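Parvaneh Ranjbar plans equipment purchases for Prarum, a contract assembler that puts together small plastic fittings for other manufacturers. In January she signed off on a two-arm workstation, after five months of going back and forth over the budget.

"The arms were the easy line," she said. "Everybody quotes the arms. I had a number for those in the first week."

The harder lines were fingers, mounting frame, spare parts and the hours her own staff would spend on setup. Keith Nuttall, the line supervisor, had asked for 200 hours of setup time. Ranjbar first wrote in 161, then gave him the full amount.

"Keith was right," she said. "We've never installed anything in the time the brochure says."

Before spending on hardware, the company paid Vinik, a small integrator, to build the station in simulation. The main question was whether one arm could pass a part to the other without setting it down. If it couldn't, the station would need a fixture on the table and a longer cycle.
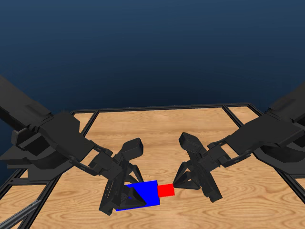 Nuttall wanted handovers tried with plain blocks before anyone modeled a real fitting. "You want to know about reach and finger clearance first," he said. "If two grippers can't get around a simple shape, I don't need to see it with our part."

The simulation work came in at $1,914. Ranjbar charged it to planning, so it stayed out of the equipment total.

She is still undecided on spare fingers. Vinik lists a replacement set at $284, and she has budgeted for two sets in the first year. Nuttall would like four.

"Fingers wear, and they get bumped," he said. "I'd rather have them in a drawer."

Asked what she would do differently, Ranjbar said she would get the service terms in writing earlier. The first quote covered phone support and left out site visits. She caught it on the second reading and had to reopen the budget.

The station is due in May. The purchase order for spares goes out a month before that.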